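Home Cooks and Big Eaters Wanted for the Zurero Leftovers Project

214 shares 37 comments

Do you cook at home most nights? Do you have a soft spot for cold rice, half an onion and the last two spoonfuls of lentil soup? Then we would love to hear from you!

Zurero is a small community project in Avholm that looks at how people plan, cook and use up food at home. This winter we are putting together a free cookbook built entirely on what local households do with their leftovers, and we need people to help us write it. You don't have to be a good cook. You don't even have to like cooking very much, as long as you eat at home and are willing to tell us about it. 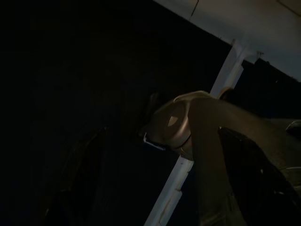 What you would be doing

You keep a simple food diary for four weeks in February. Each evening you jot down what you made, what was left, and what happened to it the next day (soup, sandwich, dog, compost – all good answers). It takes a few minutes. We send you a paper notebook, or you can fill in the same pages on your phone.

You also come to two kitchen evenings at the Demirtaş building, where we cook together from whatever everyone brings in. These are a lot of fun and they do get loud. At the first one last year we had 11 kinds of cooked beans on the table and somebody's aunt turned them all into one enormous pie, which we are still talking about.

At the end there is one short interview at your home or over the phone, whichever you prefer.
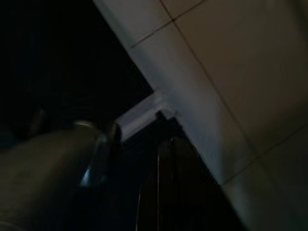
Your contact for all of this is Hacer Dönmez, Project Lead, Zurero.

Who we are looking for

We have room for 80 households and nearly half the places are still open. We want a real mix: people living alone, big families, roommates who label their shelves, night shift workers, students, retired folks. If you eat at odd hours or cook for one, please apply, as we had far too few of you last time.

You need to be 18 or over and live in Avholm or close enough to get to the two evenings. Kids are very welcome to join in with a parent. Tell us about allergies on the form so we can plan the tables.

Most people's fridges are a jumble of covered bowls, takeout and things tied up in bags, and that is exactly what we want to hear about. Please don't tidy up your habits for us or start buying fancy vegetables the week the diary begins.
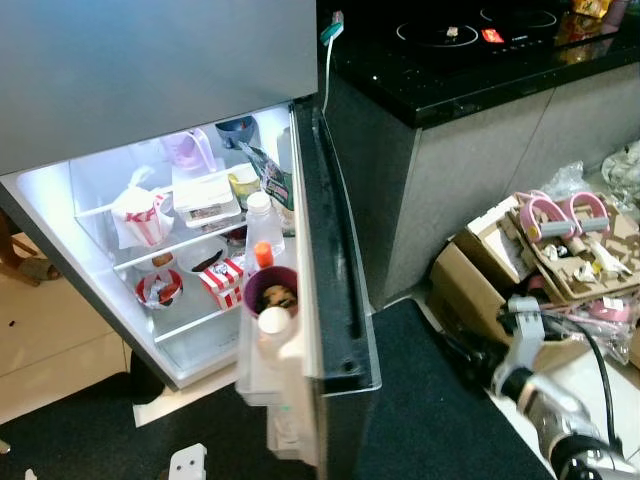 We learned this the hard way in our first round, when several families cooked beautifully for a week, ran out of steam and went quiet. An ordinary Tuesday-night kind of diary with three entries about toast is worth much more to us.

What you get

Each household that finishes the diary receives a $60 grocery card, a printed copy of the cookbook and its name in the back if you want it there. Bus fare to the kitchen evenings is paid back on the night.

How to apply

Pick up a form at the front desk of the Demirtaş building, or call and ask for Hacer. Tell us who you live with, how often you cook, and one leftover dish you are proud of.

Bring on the fried rice!

37 comments Share this post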